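Two Weeks of Wrist Cameras, and What They Did to Our Folding Numbers

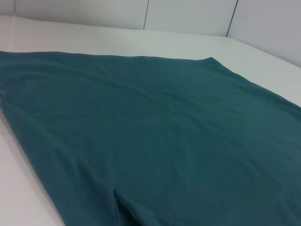

The wrist camera's view of the table, with one teal garment laid out on white.

If you've walked past the folding bench lately and heard me muttering, I was most likely arguing with a camera. Jingyi Yin asked me to write up the camera and gripper trial for the newsletter, so this is the long version of what I've been telling people by the coffee machine (sorry to those of you who've already had it twice).

Some background for the folks over in scheduling and parts. Since spring the folding arm has been working from one overhead camera, the Nokine, bolted to a bracket above the bench. It's a good camera! It sees the whole table and it never gets bumped. But from up there a shirt hem is a very thin thing, and the arm kept closing its fingers just above the cloth or just past it. Hanyu Zheng had been asking for a camera at the wrist for months, and when the little Sillora modules came in we finally had an excuse.

We ran 2052 grasp attempts in all. The first 1384 were with the overhead camera alone, which sounds lopsided, and it is, but most of those were left over from the summer and I wasn't going to throw them out. The rest used the wrist camera along with the overhead one. Same arm, same controller, same bag of clothes. Xuelian Tian ran the bench for nearly all of it and has the patience of a heron.

The big change was at the edges. With the wrist camera on, the arm can creep up to a hem and correct itself over the last few inches, and you can watch it do that, which I find very satisfying. Missed grabs on flat hems dropped so sharply that Guilan Lei made me go back and check the logs (I did, they were fine). Waistbands were the nicest surprise. There's often a faint dark line just inside the edge where the cloth doubles over, and from close up the software can pick that out and aim for it. From the Nokine it mostly disappears.

Solid-colored clothes were the part I worried about. A striped T-shirt gives you stripes to follow, and when the stripes bend you know the cloth is bending. A plain green pair of pants gives you next to nothing in the middle, only soft changes in shade, and a close camera can fill its whole view with fabric and lose track of where on the garment it is. We had a fair amount of that. The arm would drop down over the middle of something plain, see one big field of color with a wrinkle or two, and decide that the wrinkle was an edge. Then it would pinch up a little tent of cloth and carry it off very proudly.

What helped was starting the approach higher and making sure a good stretch of outline was in view before the arm committed. A rounded corner is great. So is the spot where two legs split, although that one's tricky, as a split and a deep fold look an awful lot alike from certain angles. Yoon-hee Seok wrote a small check that asks the overhead camera to vote whenever the wrist camera thinks it has found a leg split. It's slow, it adds a beat to every cycle, and I'd still keep it.

The white table and white side panels are staying too. I know a couple of people wanted to try the gray mat again. For dark clothes the white is wonderful, the outline jumps right out. For white socks and undershirts it's miserable, and we'll need some other answer there. I tried one of those undershirts by hand from the camera feed alone, eyes on the monitor, and I couldn't find the hem either.

Now, grippers. We tried two while we were at it. The Hsu fingers are the soft ones with the ridged pads, and the Furketeck is the skinny parallel gripper that looks like something from a dentist's drawer. I went in rooting for the soft fingers. They're gentle on knits and they forgive you when you come in a bit high. But they're chunky, and with the camera mounted where it is they block the view right when you want it most. The Furketeck fingers slide under a flat hem much better, and when we tilted the camera bracket a little they stayed out of the way. Its weak spot is thick seams. Give it the side seam on a pair of jeans and it slips off maybe a third of the way through the lift.

So for now it's the Furketeck for anything thin or medium, and the Hsu for heavy stuff. Swapping them takes Xuelian 4 minutes and takes me a good deal longer. Cable routing is the annoying bit. The camera cable runs down the outside of the forearm, and if you rotate the wrist more than 90 degrees it tugs on the connector. We've put a limit in the controller. Please don't take the limit out! If your move needs more rotation than that, come find me and we'll reroute the cable properly.

Still on my list: a better lamp position, a second bracket so the Sillora doesn't have to come off with each gripper swap, and sorting out the delay between the two camera feeds, which Hanyu thinks is in the controller and I think is in the hub. One of us owes the other lunch. We'd like towels working by November, and if you have old plain ones at home, any dark color, there's a bin under the bench with my name on it.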